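Skoveten Household Sorting Project
Progress report to the Plalleck Fund
Submitted 2025-09-22 by Akua Quartey

We have had a really good few months and I'm happy to be writing this one! The grant paid for the storage boxes, the shelving and the hours Yayra and Obed put into the home guides, and all three are now in use in one form or another.

Where we are

The first 12 households have finished the kitchen and hallway part of the program. Another four are halfway through and should be done by December. People get a starter set of fabric boxes in two sizes, a short printed guide and two sessions at our work table, where they bring in whatever has been piling up at home and we sort it together. The sessions run longer than we planned (there is a lot of talking over old jars and chargers), and we've stopped trying to hurry them.

The boxes

We changed over from the rigid plastic tubs in the first round to soft fabric boxes, and I'm so glad we did. They're lighter to lift down from a shelf and they look nice enough to leave out in a living room. The dark lining was Obed's pick. I was in favor of something pale, so you could find small things at the bottom, but he felt it would look tidy for longer and the households voted his way.

The guide now has a page on using a small box for glass. Jars were the thing people asked us about most – they hate to throw them away and never know where to put them. One size of box, one kind of thing in it, and when the box is full you stop saving jars. It's a simple rule and people have taken to it.

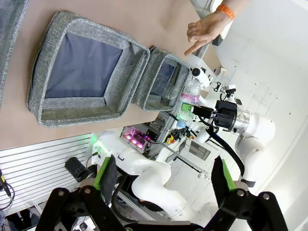 A glass jar goes in the smaller gray box, with the big one beside it left for bulky things.

Kelly Fagundes wrote to us after her second session that she would keep the small box for jars but wanted a lid, or at least a cloth to lay over it, as hers sits under a window and gets dusty. She also asked if the big one could come with handles on the short sides. We've passed both points to Feklow, who supply the boxes, and they are pricing a lid for us now.

Money

We have $500 left in the materials line. With your okay, I'd like to put it toward lids for the 16 households in this round, and print the revised guide from whatever remains.

Next

Kekeli is drafting the bathroom pages, and Yayra has started on labels that people can write on and wipe clean. I'll send both with the December report.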